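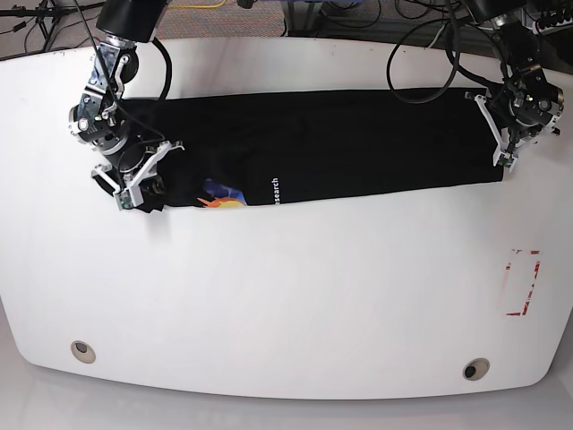 Budget week. Thread, because I promised Shalini I'd write this down somewhere and the shared doc scares me

Background for anyone new: small team, two-armed folding setup, t-shirts mostly. One station. We want a second one by spring and I'm the person holding the spreadsheet. I did not ask to hold the spreadsheet

1/ Everybody prices the arms first. Arms are the easy line. You get a quote, you wince, you paste it in. Took me ten minutes. The rest has taken me since before Christmas

2/ Grippers. Budget for fingers as a consumable, like printer ink. They wear, they crack, someone drives one into the table on a Friday. I've put in a whole seperate line for spares this year. Last year it was under "misc" and misc ate us alive

3/ Also the little boards at the fingertips. If you've got electronics right at the end of the finger, that's the bit that meets the table. Buy extra. Then buy a couple more than that

4/ Cables!! I had one line for cables. One. Rommel (Dizon, keeps the station going, patient man) read it and just laughed. Arm cables, extension leads, ties, clips, sleeving, the odd adaptor that costs more than it should. It is now six lines

5/ Spent 200 quid on cable bits last year without anyone deciding to. All on small orders. Postage on every single one. So this year one big order in January and then we live off it

6/ Table. People use whatever's lying about and then find out the arms can't reach the near half. Measure reach BEFORE you buy the table. We've got a big white one with a curved front and honestly half the surface is just somewhere to put your elbows. For station two I want narrower and straight edged. Cheaper as well

7/ Counter argument from Ieva: you want the empty bit at the front because a person has to stand there and swap shirts, and they need somewhere to put the pile. Fair. Gone back to medium sized table. Line still open

8/ Floor tape and table tape. Cheap. Wears off. Buy the decent stuff, you will be re-marking the same rectangle for ever. Red on white shows up nicely until it's rubbed down to crumbs

9/ Shirts. Nobody in finance believed me that shirts are equipment. They are equipment. You can't do everything on one shirt, it goes soft and starts folding itself

10/ I've asked for 100 shirts. Mixed sizes, mixed colours, at least some with big prints on, some plain. Black on a white table is the kind one, good contrast. Want some white ones in there too so we find out what breaks

11/ Pei-shan says get them from charity shops, already washed, already a bit knackered, much closer to real life. She's right but I can't get an invoice for a carrier bag of tees. Compromise: half new, half hers, she keeps the receipts

12/ Leftover event shirts are free and everyone has a drawer of them. Raid the drawer first. Knock it off the total after

13/ Ok the quotes. Three suppliers asked. Plikside came back same day, decent price, eleven week wait. Bimov cheaper on paper but mounting not included and the spare joints are priced like jewellery. Karnari still "looking into it", which I'm reading as a no

14/ Tip: ask for the spare parts price list BEFORE you ask about the arm. If they won't send one you've learned something. Bimov sent theirs after I'd asked four times and the joint for the wrist alone was 138. For one. Each arm has a string of the things

15/ So I made a second tab, cost over two years not cost on the day. Plikside wins by a bit on that tab. Loses on the first tab. Guess which tab finance opened

16/ Lead times. Put them in their own column. Eleven weeks from order, and order can't go until sign-off, and sign-off is end of January if I'm lucky. So April. People keep saying March to me. It isn't March

17/ Power. Count your sockets. We run off strips and it's fine until you add another pair of arms plus lights. Got a quote from Ait Ali for proper sockets along the wall, and it's less than I feared. Going in the budget as building work so it comes out of somebody else's pot, shhh

18/ Lighting stands. Someone will kick them. Wider feet, or fix them to the table. Not a big line but I'd forgotten it compleltely until Rommel walked me round with a clipboard

19/ Do that by the way. Walk round the station with the person who runs it and write down every object. Not from memory. I had missed the stands, the tape, the carpet tiles under the bench, and the chair

20/ THE CHAIR. Whoever watches the arms fold shirts all afternoon needs a proper chair. This is the one line I won't cut

21/ Time. Hardest one to price. Someone resets the shirt every go. If you only budget for the kit you've got a very nice pair of arms and no one to hand them laundry. I've put in two half days a week, Ieva thinks three

22/ Contingency. Asked for a proper percentage, got told to put a number. So I put a number. It was too small and I knew it was too small when I typed it

23/ Someone's asked in replies whether you could just buy one better arm instead of two. For mugs, maybe. For a t-shirt you want something on each end. Try folding one with a hand behind your back. I did, at my desk, people saw

24/ Someone else asked about second hand arms. Looked at it. Found a pair, nice price, no cables, no spares, seller couldn't say how many hours on them. Tõnu was keen. Tõnu doesn't do the repairs

25/ Where it stands tonight: arms (Plikside), spares, fingers, six cable lines, table tbc, 100 shirts minus whatever's in the drawer, tape, stands, sockets, chair, half days. Goes to Shalini in the morning

26/ If you've done this for a second station and something bit you that isn't on here, tell me before lunch tomorrow pls. After that it's locked and I'll only be sad

27/ edit to 17, Ait Ali quote doesn't include VAT. Brilliant. Back to the spreadsheet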